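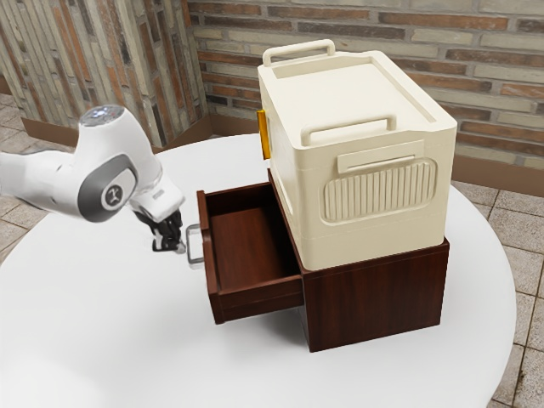
Would it not be simpler to scan everything and throw the paper away, one listener in Bindatness asked me in August, and I promised to begin the next talk with this question.

Answer slowly. Scanning is good, but it does not sort. If you scan 39 bills in the wrong order, you have 39 files in the wrong order. Also, some papers must stay on paper: a will, a deed, a certificate with a stamp. Ask who in the room could find their birth certificate this evening. Wait for the hands. 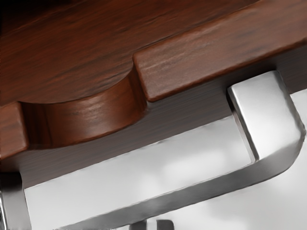 **Household papers without fear**
Speaker notes, Akosua Zakaria
Talk for the Allitz evening series, 25 minutes and then questions

Say who I am, but briefly. I started with my aunt's papers. They were in three languages, and I could read only two of them well. Mention the letter from the water company which was filed between recipes. (Pause, people usually laugh.)

First point: do not read while you sort. Reading is pleasant and it eats the whole afternoon. Look at the sender and the year, put the paper on its pile, take the next one. Letters from family go on a separate pile, and you may read them on another day with tea.

Second point: use names which you would say aloud. My aunt wrote "Miscellaneous B" on a folder, and she herself did not know what was in it. "Boiler" is a good name. "Teeth" is also a good name.

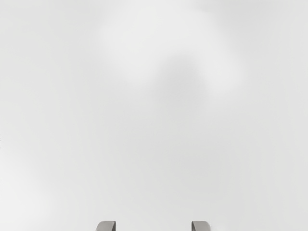
## What to keep, and how long

- Bills: until the next one has come and the amount is correct. Keep longer if you are in dispute.
- Guarantees: together with the receipt, until they end.
- Tax papers: the rule depends on the country, so I do not give a number from the stage. Tell people to ask their tax office.
- Letters and cards: this is a matter of the heart. I give no rule.

Somebody will ask about shredding. Say that tearing by hand is enough for an envelope, but not for a bank statement.

Speak now about the Greta folder. It is the name my cousin gave to her folder for emergencies, and it holds 2 pages only: whom to call, and where the other papers are. She keeps one copy at home and gave one to her neighbour, Mrs Ankrah.
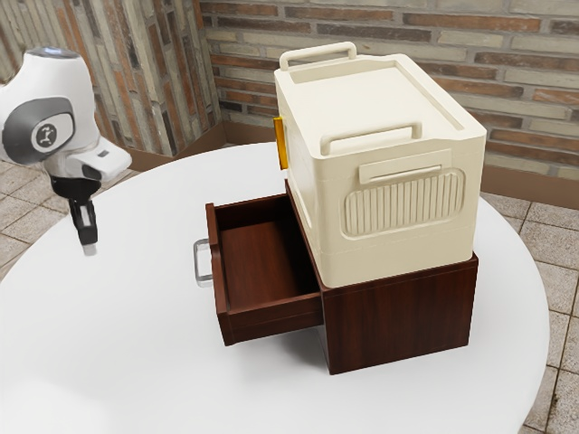

The second page must be written again when something changes, for example a new bank or a new doctor. Write the month in the corner. Old copies should be destroyed, otherwise the family will find both and not know which one is right.

If time is short, leave out the part on photographs. If there is time, show how to write on the back with a soft pencil, on a hard table, without pressing.

Handouts are by the door. Collect the pencils.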